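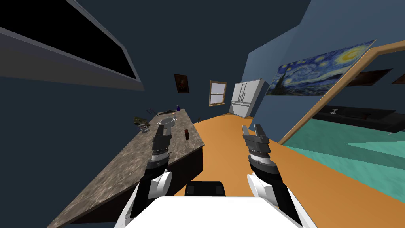 **September, 4:40 pm, Bogale notebook**

Backward starts work! I've wanted to write that since the summer and now I have a run I believe.

Recap for anyone coming in from the Clodon side. Until last week every training episode for Bogale began with the robot in the doorway of the kitchen and both arms tucked. The policy had to drive in, find the counter, line up the base, and then do the part we care about, the two-handed pick. Most episodes died during the lining up, so the grasp got hardly any practice. We had a very well trained driver attached to a pair of hands that had barely touched anything.

**The change**

Start at the end. The first batch begins with a gripper already within reach of the target, and the policy only has to close and lift. Once it does that reliably, the start moves back a little: arms extended but off target, then base at the counter with arms tucked, then out in the room, then the doorway. That's 4 steps back from the easy start. I wrote the start sampler as a small add-on to the Astinia scene loader, so nobody's existing configs should break. (If they do, come and yell at me.)

Two details that mattered more than I expected:

- The easy starts have to stay in the mix. My first version dropped them as soon as the next stage opened, and the policy forgot how to close on a rim. Lovely approach, then both grippers just hovering there.
- Noise on the base heading, not only on the arm joints. Without it the arms learn one exact parking spot and fall apart anywhere else along the counter.

**What I ran**

The Follham kitchens, all 12 of them, same splits as before. Almost 700 evaluation episodes, every one from the doorway start, so the comparison with the old policy is fair. Target is the colander on the granite counter, with the usual clutter left in: the little reddish-brown cup, the blue bottle, the dark utensils toward the far edge.

The new policy beats the old one in 11 kitchens. The one it loses is the narrow layout where the base has to back up before it can turn, and I can see why: none of my intermediate starts ever need reverse. It simply never saw that move until the last stage. I'm pretty sure that's fixable.

**Things I saw in the replays**

I sat through a big pile of these after lunch and it was the most fun I've had with this project in ages.

The right arm waits now! The left one goes for the near handle while the right gripper stays open and off to the side, and it comes in only after the left has contact. No reward term asks for that. My guess is it falls out of the first stage, where an early right-hand grab shoves the colander away and ends the episode fast.

It also gives the cup more room. The old policy swept its forearm straight over that edge of the counter and we logged a lot of knocked cups. I haven't measured this properly, so please don't quote me yet, but the difference is easy to spot when you play old and new next to each other.

Less good: when the colander sits far back on the counter, the left elbow still grazes the front edge of the cabinet sometimes. The contact is light enough that Astinia lets it slide, and I don't think real hardware would. I've turned on contact logging for the upper arm so the next run gives us forces.

**Checked, because I didn't trust it**

- Same random seeds for old and new evaluation. Yes.
- Success test still needs the colander clear of the counter with both grippers touching. Yes, and I put the check back to the strict version.
- Stage starts leaking into evaluation. They were, in my very first run! The sampler flag defaulted to on. Those results are thrown out and nothing above uses them. The flag now defaults to off.

**Next**

- [ ] Add a reversing start for the narrow kitchen
- [ ] Swap the target to the cup, one-handed, same schedule, to see whether the staging carries over or whether I've tuned it to colanders
- [ ] Let the success rate open each stage automatically. I've been doing it by hand from the plots and it's a pain
- [ ] Ask Clodon for a longer queue slot; the doorway stage got squeezed at the end of this one and its curve was still climbing when the job stopped

Config and replays are in the shared folder under `bogale/backward_starts`. Watch the ones tagged `wait_right` first. Starting the cup run before I go home tonight.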